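Social Behaviour in Schools: Course Handout 4
Exclusion, Gossip and the Role of the Bystander
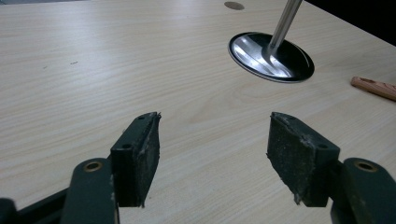 Figure 1. Tabletop with a light wood grain.

Required before the tutorial: read sections 1 to 4 and attempt the first two discussion points in section 7. Section 6 will be covered in class and only the main headings are given.

1. Where we are in the unit

Handout 3 dealt with peer groups and how they form. We now look at what groups do to people at their edges. Most of the examples are from the middle years of school, ages 10 to 15, but the same patterns show up in workplaces and sporting clubs, and you may use those settings in your assignment if you clear the topic first.

2. Terms

Exclusion: keeping a person out of an activity, a conversation or a group they could reasonably expect to be part of. It can be open ("you can't sit with us") or silent, such as a group chat that one student is never added to.

Ostracism: exclusion that is kept up over time and that most of the group takes part in. One missed invitation is not ostracism.

Gossip: talk about a person who is absent, usually with some judgement in it. Gossip can be friendly or neutral. Students often lose marks by treating the word as if it always meant something harmful.

Rumour: a claim passed along without anyone checking it. Gossip may be true and known to be true. A rumour is unverified by definition.

Bystander: anyone who sees or knows of the behaviour and is neither its target nor the person who started it. Under this definition, teachers and parents can be bystanders too.

3. Why exclusion is hard to see

A shove in a corridor has a time and a place. A staff member can write it down. Exclusion is mostly made up of things that did not happen: a message not sent, a seat not kept, a greeting not returned. Each one taken alone has an innocent explanation, and sometimes the innocent explanation is correct.

This creates a practical problem for schools. A student who reports being left out is asked for an incident and does not have one. They may have twenty small things, none of which sounds serious when said aloud to an adult. Many students stop at this point. Those who go on are sometimes told to find other friends, advice that may be sensible in the long run but leaves the report itself unanswered.

Adults also disagree about how far they should step in. Children are entitled to choose their friends. A school cannot order one student to like another. It can set rules about how shared activities are run, who picks the teams, and how group work is assigned. Keep these two things apart in your written work.

4. How gossip works in a group

Three functions come up again and again in the readings.

Information. Members learn who can be trusted, who has fallen out and what the group expects of them.

Bonding. Sharing a private remark signals trust between the speaker and the listener. The subject of the remark can be almost beside the point.

Control. A member who breaks a rule of the group hears about it, or learns that others have. The fear of being talked about keeps people in line even when no talk is going on.

The third function is the one most closely tied to exclusion. A rumour often comes first and the withdrawal follows, with members treating the rumour as the reason. In other cases the group has already pulled away and the rumour is supplied afterwards to justify it. Your case notes should say which order you think applies and what evidence you have for it.

5. Case: the Rafferty survey

The Rafferty survey was a paper questionnaire given to 400 students across Years 7 to 9. Of these, 346 returned a form that could be used. Students were asked whether they had seen someone deliberately left out during the current term, what they did, and what they wished they had done.

Points to note:

The most common response was to do nothing at the time. The next was to speak privately to the excluded student afterwards.

Very few students challenged the group directly. Those who did tended to be well liked already or to have an older brother or sister at the school.

Students who did nothing gave two main reasons. They were afraid of being next, or they were not sure that what they saw was deliberate.

Limits of the survey: it relied on memory, it was done in class with other students sitting nearby, and the word "deliberately" was left for each student to interpret. We do not know how the students who handed in no form, or an unusable one, would have answered.

6. Bystander responses (to be completed in class)

Direct: naming the behaviour to the group
Indirect: changing the subject, moving seats, inviting the person over
Delayed: checking in with the person later
Reporting: telling an adult, with or without names
Joining in
Staying out of it

Leave space beside each one. We will fill in the costs and benefits for the bystander, and separately for the target.

7. Discussion points

Can a person be excluded by a group that has not noticed it is doing so?

Should a school respond differently to a true story spread to embarrass someone and a false one?

Is the bystander who checks in later helping, or mainly easing their own conscience? Does the difference matter to the target?

Look at the rules of a club or team you know. Which of them make exclusion easier?

8. Short assignment

Choose one case from the reader, either Baltumari or Urik. In no more than 400 words, set out what was done, who the bystanders were, and one change to a rule or routine that might have altered the result. Do not propose an assembly or a poster. Refer to at least one term from section 2 and use it as it is defined there.

The assignment is marked out of 100. Clear use of terms and evidence is worth 75 of those marks, and the remainder is for the proposed change. Spelling is not marked, but work that cannot be followed will be handed back.

Next handout: apology and repair.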